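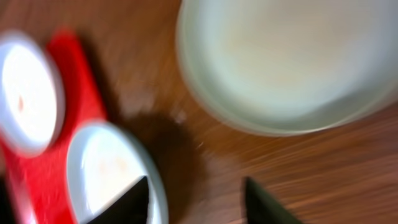
Figure 4.1. Wrist view during a fast move over the table. The two fingertips are sharp and the dishes are not.

Search this book Go

Contents | Previous | Next | Errata

Chapter 4
What the Wrist Sees

Students arrive at this chapter believing that a camera reports where things are. By Chapter 9 most of them have stopped.

Look at Figure 4.1 the way a detector has to. Two white dishes sit on a red tray, a large pale bowl lies off to the right, and there is a dark patch on the wood between them. A person sorts this out without effort and goes back to lunch. The first detector we trained at Drarberg reported the patch as a third dish, with a confidence most of us reserve for our own birthdays. It was a shadow. Subbarao Arumugam, who had written the planner, asked politely whether the arm should be allowed to try picking it up. We let it. The log for that run is Exercise 9.

The fingertips are crisp for a dull reason: they travel with the camera. Everything fixed to the table smears when the wrist turns quickly, and the smear is worst exactly when the controller most wants an answer. There are two common remedies. You can slow the arm down, and your sponsor will ask why the arm is slow. Or you can keep the speed and teach the software how much to believe each image, the business of this chapter.

We begin with a blur score computed from a single image (Section 4.1), then use it to weight detections in a running estimate of each dish's position (4.2). Section 4.3 deals with rims, which on pale dishes fade into a haze and drag the fitted ellipse along with them. Section 4.4 covers what the planner should do while the estimate is poor. Padmavathi Hegde's answer, "wait," takes her one word and us 9 pages.

You will need the Altico logs, 400 short runs in all. Of these, 310 are for training. Leave the rest alone until Section 4.4, however bored you get.

Share 9 | Comments 4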